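Subject: Re: [fulia-demos] kitchen set, second batch
From: Su-chen Tsai

Siu-ming Poon wrote:
> Before we record any more of the toy kitchen task, can someone
> tell me what counts as a keeper? I went through the first batch
> and found episodes where the operator drops the piece, picks it
> up again and finishes. Some are marked good and some are marked
> bad. Also, are we resetting to a fixed layout or not?

Siu-ming,

The labels are inconsistent because two of us made them and we never wrote the rule down. I propose this one: if the piece ends up in the basket and the operator never lets go of the leader arms, keep it and tag it "recovery". If a person has to reach in, throw it out. We have 1574 episodes on disk and 108 of them have a drop in them, so relabeling by hand is an afternoon's work. I can do it.

On layout, no, please don't reset to fixed positions. The July model learned where the basket was and went there with its eyes closed. Move the basket and the bowl between episodes, and turn the fruit over now and then. Leave some clutter on the table too — the knife block and the wooden board are good for this, as they force the left arm to come in from a different side.

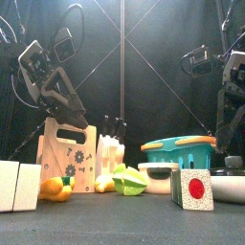 So-ying Shih wrote to me off list that she would go further and change the task wording as well, as 17 of the 27 prompts we use start with "put the" and the model may be paying attention to little else. I agree with her, but I'd like that to be a separate batch so we can tell which change helped.

Two smaller things. Please check both wrist views before each session and not only the fixed camera. Cheuk-hei lost most of a morning to a stream that had stopped updating, and the recorder did not complain. And keep episodes short. If you are stuck over one piece of fruit for a minute, end it and start again.

Mieczysław, does the Derkach converter keep custom tags? If it drops them I will put "recovery" in the episode name.

Su-chen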